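Lilden Community Hall, monthly walk-through
Inspector: Luuk Kramer
Keys signed out by: Kwok-wai Liao
Month: November

1. Front doors and exit signs. PASS
Both doors open outward, as doors have been asked to do. The exit sign over the side door is lit again. Thank you to whoever finally read my last three comments.

2. Fire extinguishers. PASS WITH COMMENT
Tags current. The one by the kitchen was holding a coat. An extinguisher isn't a hook. Coat moved to a hook.

3. Walls, panels and floor finishes. PASS

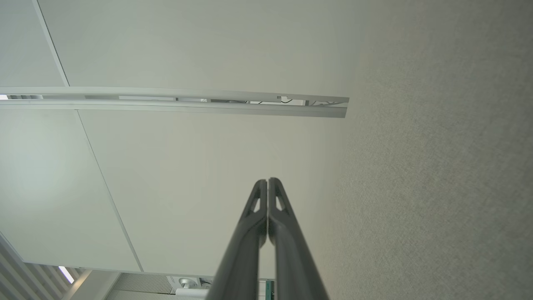 Item 3: pale gray-green panels and speckled surface.

Wipe panels with a damp cloth only. Davoud Daneshvar asked if he could use the strong stuff from under the sink. He may not.

4. Space heaters. FAIL
One Stöcker heater, 3,000 watts, plugged into an extension cord, which was plugged into another extension cord. I have taken both cords home. Heater to stay off until it gets its own outlet.

5. Carpeted areas, trip hazards. PASS WITH COMMENT
Edges flat, seams holding. Clothing and team gear should be picked up off the carpet before evening classes come in.

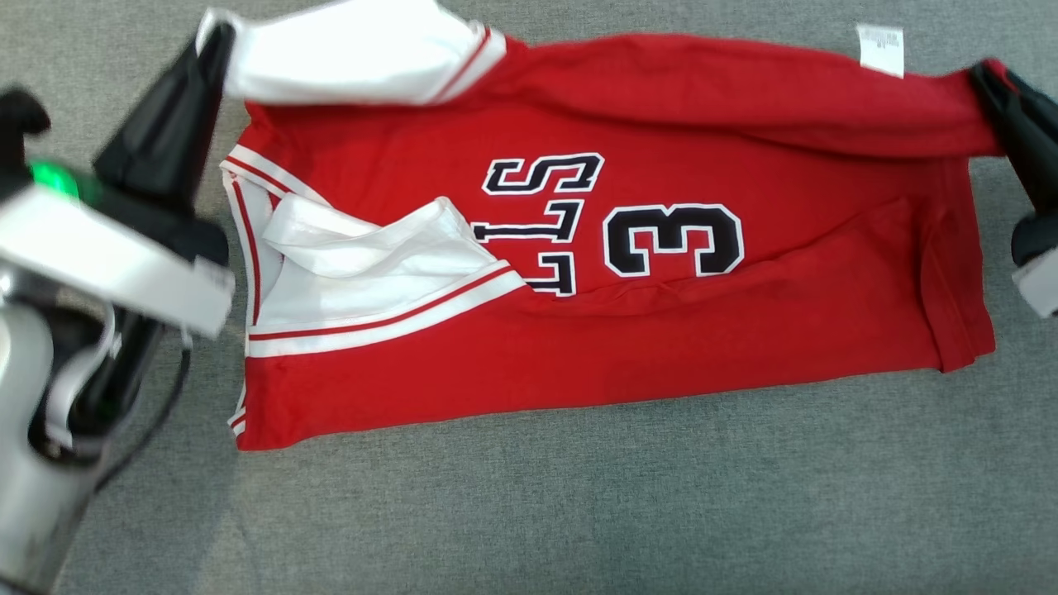

The lost and found bin has room, and its lid still works. Anything left in it past Monday goes to the thrift store, including the good umbrella.

6. Storage closet. FAIL
The door opens 19 inches and then meets the folding chairs. It needs to open all the way. Same comment as last time, same chairs.

7. First aid kit. PASS WITH COMMENT
Plenty of gauze, no bandages, one cough drop. Kgomotso Sibiya will restock.

Recheck of items 4 and 6: Monday, 8 a.m.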